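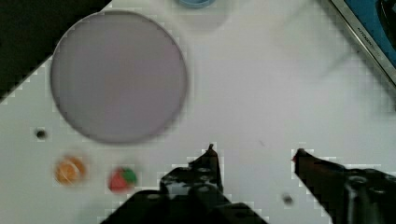

Recovering from a Stalled Gripper Finger

This procedure applies to the tabletop manipulation cells at the Kershaw and Brivstead sites. It covers the fault in which one finger of the gripper stops short of its commanded position while the other continues to travel. The control software, Drukitum, reports the condition as a finger travel mismatch and holds the arm in place.

A held arm is still powered. Do not reach between the fingers or under the wrist until Step 2 is complete.

Step 1. Stop the task

Press the stop button on the cell and wait for Drukitum to show the state "Held." Do not clear the fault message. The message stores the last commanded and measured finger positions, and both are lost when it is cleared.

Save the last view from the wrist camera with the fault record. It should show both fingertips, the gap between them and the items on the table.

Step 2. Remove power from the gripper

Turn off the gripper supply at the cell cabinet and attach your lockout tag. Wait 2 minutes. The arm brakes remain engaged during this time. If the arm sags at any point, leave the cell and report a brake fault under the separate procedure.

Step 3. Clear the work surface

Remove any play food, plates and cups within reach of the fingers. Small items can be drawn into the finger linkage when it is moved by hand. Check the table for fresh scratches near the fingertips and record any that were not on the previous inspection sheet.

Step 4. Check each finger by hand

Move the left finger slowly through its full range, then the right. Resistance should be even. Note the point at which a finger catches. Inspect the following:

Mounting screws, for looseness or raised heads
Fingertips, for wear or a shifted tip cover
Linkage, for debris
Cable at the wrist, for pinching

Tighten loose screws with the torque driver kept in the cabinet. A finger with a cracked body must be replaced. Adhesive repairs are not permitted.

Step 5. Restore power and test

Remove your tag, close the cell and restore the gripper supply. In Visumier, select Finger Test and run 100 open and close cycles at low speed with no object in the grip. The test stops by itself if the mismatch returns.

If the test stops, repeat Steps 2 through 4 once. After a second stop, take the cell out of service and request a replacement gripper.

Step 6. Complete the record

Enter the fault position, the finger affected and the work performed. Cells with a repeat fault within 7 days are to be inspected by the site maintenance group before further use. The cycle counter is not reset after this procedure. Scheduled inspection remains due every 1,000 cycles.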